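The Informant from Rimen

By the time I reached Rimen I had already read three accounts of the place, and all three said the same thing about the river people: that they do not name their dead. It is the kind of sentence that gets a person hired. I had a grant on the strength of disagreeing with it, and I had come to find out whether I was right, or only hard to please.

The bus put me down at four in the afternoon, by the grain store. A woman in a green coat asked whose I was. I gave the name of the Olla Institute, and she said that wasn't what she'd asked.

I rented a room over the pump house. My landlady had put up two of the three earlier authors, and she had views on both. The first ate too much. The second wrote everything down, including, she said, what she told him to make him go to bed. She had his book on the shelf above the stove, and she had never opened it past the map, which had the river running the wrong way.

"Did he ask you about the dead?" I said.

"He asked my husband."

"And what did your husband say?"

"My husband liked being asked."

I wrote that down, and then felt her watching me do it.

For a month I got nowhere. I went to two funerals and a wedding. At the funerals people said the dead man's name constantly, in the kitchen, on the steps, once across the grave to settle an argument about a ladder. I was delighted. I drafted a chapter. Then the woman in the green coat explained to me that those weren't really river people, they'd come down from Laryea in her grandmother's time, and one had to make allowances.

"How do I tell which are the river people?" I asked.

"They don't name their dead," she said.

I took the chapter out again and looked at it. I had 56 pages of notes by then and I would have traded them all for one person who could be wrong about something without being moved to another village for it. The theory had a gate in it, and everyone in Rimen knew how to work the gate. I suspected the three authors had known too. It is a comfortable thing, a rule that throws out its own exceptions, and I couldn't swear I hadn't brought one of my own in my suitcase.

In September the Institute called me back to Avus to give a talk. They had put me in the big room on the ground floor, the one everybody shares, and I stood at the back sorting my cards while the seats filled up.

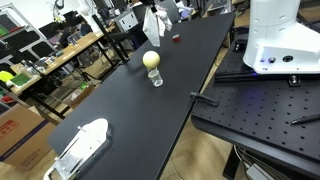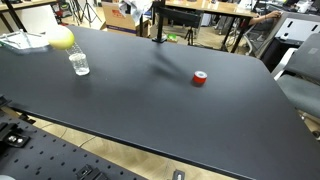 The first voice after I sat down came from the third row, and wanted to know what I would accept as a river person, if I wouldn't accept what Rimen told me. Surely I had to start somewhere? And if I started with the funerals, hadn't I just picked the people who agreed with me and called them the village?

I said it was a good question, which is what one says. I said the category might be something people did to one another and had no need to be a fact about anyone's grandmother. I heard how that sounded. It sounded like the last page of every book I'd ever been assigned. A few people nodded and wrote it down, and I thought of the landlady and her shelf.

I went back on the morning bus. The woman in the green coat was at the grain store again, or still. She asked how it had gone, and I said they had wanted to know who the river people were.

"And you told them?"

"I told them I didn't know."

She seemed to find this a poor return on the fare.

That night my landlady and I sat by the stove. She was peeling potatoes and talking about the pump, which had failed the winter she turned 17, and how her brother had gone down the bank in the dark to break the ice. She called him my brother. Her mother came into the story, and two neighbors, and a dog, and every one of them had a name, including the dog. The brother was my brother all the way down the bank.

"What was he called?" I asked.

She looked at the potato in her hand.

"Who?"

"Your brother."

"He's not dead," she said. "He's in Laryea. He owes me for a roof."

I laughed, and she didn't. I asked again what he was called. She put the potato in the pot and said it was late, and that I had let the fire go down. I got up and saw to it. My notebook was on the chair, open at page 69, with the pencil lying in the fold, and when I sat down again I found she had closed it and set the salt on top.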